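4.2. Los tiempos de espera y la memoria de quienes reciben

Conviene detenerse ahora en un aspecto que en la primera ronda de entrevistas apenas habíamos previsto y que, sin embargo, fue ganando terreno a medida que avanzaba el trabajo: la manera en que el personal de recepción recuerda (y, a veces, reconstruye con bastante libertad) los retrasos en la entrega de mercancías. Nuestro punto de partida eran los albaranes de los 8 almacenes participantes, que suman 3751 entregas repartidas a lo largo de 52 semanas. Pensábamos que bastaría con cruzarlos con los partes de turno y que las entrevistas vendrían, por así decirlo, a poner voz a los números. La realidad fue algo más enredada, y también bastante más grata de estudiar.

En los almacenes de Vatine, por ejemplo, los encargados de muelle hablaban de diciembre como de un mes perdido, con camiones esperando hasta bien entrada la tarde. Los albaranes dibujan un mes cargado, desde luego, pero con demoras medianas muy parecidas a las del otoño. Lo que sí cambia es la dispersión: unas pocas entregas muy tardías, casi siempre del mismo transportista, que se comentaron durante semanas en el comedor y acabaron por teñir el recuerdo del mes entero. Una de las personas entrevistadas nos lo dijo con mucha gracia: «De los que llegan a su hora no me acuerdo de ninguno, pobrecillos».

En Strömberg encontramos el caso contrario. Allí los retrasos eran frecuentes, aunque cortos, y el personal los daba por descontados hasta el punto de no llamarlos retrasos. La palabra que usaban era «margen», y la usaban con cariño. Cuando les enseñamos los datos de su propio muelle, varios pidieron una copia para colgarla junto al tablón de turnos, cosa que hicimos encantados.

La clasificación de las mercancías plantea dificultades de otra índole. Plandwood anota por familia de producto y Kondis por tipo de envase, de modo que una misma caja de piezas puede figurar en dos categorías según quién la reciba. Optamos por conservar ambas columnas y no forzar una equivalencia que, en los casos dudosos, habríamos tenido que inventar nosotros. 

Queda, en fin, la cuestión de los turnos de noche, de los que tenemos menos testimonios de los que hubiéramos querido y a los que volveremos en el apartado siguiente.

Figura 3. Pieza de plástico naranja en un contenedor gris abierto, con brazo KUKA.
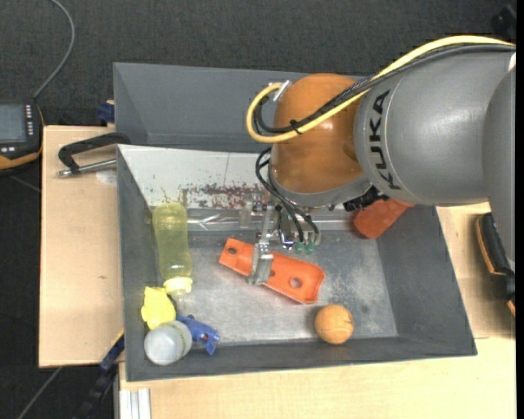

4.3. Los turnos de noche

Las entrevistas nocturnas fueron más breves y, quizá por eso mismo, más francas. Quien recibe de madrugada suele hacerlo en solitario y lleva sus propias cuentas, a menudo en una libreta que no coincide del todo con el parte oficial.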